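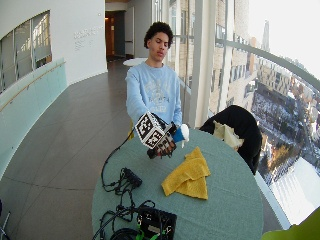
Ilze Karklina

Progress report to the Trusura fund, second period
Common room and table skills, Kitell house, Dorard
June 6, 2019

With this report I inform the fund about the work in the common room of Kitell house in the second period of the grant. The first report was mostly about the floor and the electricity, and I do not repeat it. In this period the room came into use, and so I can write more about the tables, the cups, the cloths and the daily practice of the young people who live with us or come to us for the day.

The room

The common room is on an upper floor, on the garden side. When the first report was sent, the painting was finished but the furniture was still in the corridor under plastic. The furniture is now in its place. We moved it three times before we were satisfied. In the first arrangement the tables stood in a row along the windows and it looked very tidy, but a person who sat in the corner could not come out without asking two others to stand up. In the second arrangement they were too near to the serving hatch. Now they stand with free space on all sides, and one can go round each table and reach every part of it with the hand.

The round tables were ordered from Van Wyk. In the application we had written rectangular tables, and I asked the fund for permission to change it, which was given by e-mail. I would like to thank you again for this quick answer. The round form has a small cost: we lose a place at the wall, and a round table cannot be pushed against another one for a big meal. But for practice it is better. There is no head of the table, and when two people work together they can stand next to each other or opposite, as they like.

The colour is a muted grey with some teal in it. We had a long discussion about this, because part of the team wished for white. On the samples the white top showed every mark of tea, and the dark one showed every crumb. On the chosen colour a light cloth or a strong-coloured cup is easy to see, and this is important for two of our participants who have weak sight. The surface is smooth and can be wiped with a damp cloth.

The chairs are not all of the same kind. Part of them came from the old dining room and have been cleaned and repaired, and the new ones are used where the old ones were too low. I had hoped to have one kind only, but the price did not allow it.

The cups and the small things

We bought the cups in this period. They are in strong plain colours, the bright blue being the most popular. At the beginning we thought that each person should have a fixed colour. After two weeks we stopped this, as there were quarrels when a cup was in the wash. Now the cups stand together on the open shelf and everybody takes what is there.

The open shelf was not in the plan. The plan had a closed cupboard, and the cupboard was delivered, but the doors open towards the passage and two people were hit by them at the elbow. We took the doors off and keep them in the cellar. If the fund considers this as a change of the purchased item, please tell me and I will write a note for the accounts.

The cloths are mustard yellow for the tables and grey for the floor. For the kitchen there is a white one. This rule is written on a card beside the sink with small pieces of the real cloth glued on it, so also those who do not read well can follow it. The yellow cloths became a little paler in the wash but they have kept their shape. Of the grey ones I am not so content. They leave threads, and I will look for another kind.

The practice at the table

The practice has two parts, and each session lasts 40 minutes. In the first part we handle things: taking a cup, holding it, putting something in it, giving it to another person, setting it down without noise. In the second part we fold. It was planned that the order would be the opposite, but the folding makes people calm and they did not wish to get up again afterwards for the cups, so we changed it.

Handling the cup seems a very easy task for a person who has done it all his life. When one looks slowly at it, there are many small decisions in it. How high do I hold it above the table? Do I take it at the side or over the rim? If it is filled with something light, how much may I tip it? We begin with cups without drink, and we use light things for filling. Water comes only later, and hot tea is at the end and always with a second person at the table.

In the picture at the top of this report a participant is busy with a blue cup at one of the round tables, and a yellow cloth lies folded in front of him. He is looking down at his work. The standing position is one which we now recommend to the taller participants. The tables are of normal height, and when they sat the whole time they complained of the shoulders.

For folding we use the same yellow cloths as for wiping, but clean ones from the basket. The first fold is the triangle. It is more forgiving than the square: if the corners do not meet exactly, it still looks like something. From the triangle one can go on with a second and a third fold, and the layers lie one on the other. The square fold comes after this and then the roll for the cutlery. I must say that the roll was not a success. The cloth is too soft for it and the fork falls out. In the next period we will try the roll with a thicker napkin, or we will leave it out of the programme.

There was one result I had not expected. Several participants started to fold other things in the house, towels and also pillow cases, and the laundry is now done with less reminding. I cannot prove with a number that this comes from the sessions. I only report what the team on the evening duty has written in the house book.

Putting away

In the first report you asked how the room is left after use. I can answer this now. At the end of each session there is a fixed order of work which was made together with the participants. The cups go to the tray and the tray goes to the hatch. The used cloths go in the basket by the door. Then the table is wiped, beginning from the middle and going outwards in circles - with a round table this is the natural way, and it was the participants who found it. The chairs are pushed in at the end, when the floor is dry.

It does not always go so well. In the third week the basket was forgotten for several days and the cloths had a bad smell, so they had to be boiled. After this we moved the basket from behind the door to in front of it. Also the tray is too wide for the hatch if one does not turn it, and I think each of us has learned this one time with some noise.

Money

For cups, cloths, baskets, the tray and the cards we have spent 729 euros in this period. This is under the sum planned for small equipment, and 300 euros remain on this line. The tables are accounted separately and the invoice of Van Wyk is attached in the copy. The delivery was free, but the carrying up the front steps was not, and this cost I have put under transport. I hope this is correct. If it should be under furniture, I can move it without difficulty.

I request permission to use the remaining sum for two purposes. The first is thicker napkins, as described. The second is a rubber mat to lie under the cups on the shelf, which is of metal and very loud in the early morning. The bedrooms over the common room hear it.

What is late

Two things are late. The curtain for the window to the west was promised for the spring and has still not come, and in the afternoon the sun is strong on the tables nearest to the glass. For the moment we do the afternoon session at the inner tables. The supplier has now promised the curtain for July, and I will believe it when it hangs.

The second is the booklet. It was planned as a small collection of the folds and the table routines, which other houses in Dorard could use. The texts are written, but I find them too long, and the participants who tested them put them down after the first page. I am making them shorter. We will print up to 100 copies, and we have agreed with the print shop that they keep the price until the end of the summer.

Next period

The sessions continue with the same length. We wish to add pouring of cold drinks for all groups, and setting a table for a guest. For the last one we plan an afternoon when families can come, with tea and a simple cake made in the house kitchen. The invitation will be sent to the fund also, and we would be glad if a person from your office could take part and sit at one of the tables.

I also wish to try the sessions once with the doors to the garden open. Some participants find the room loud when all the places are taken, and the ceiling gives back the sound. We have asked for advice on felt panels, but I have no offer yet and I do not include it in this report.

Attached: invoice for the tables, list of small purchases with receipts, copy of the cloth card, plan of the room in the present arrangement.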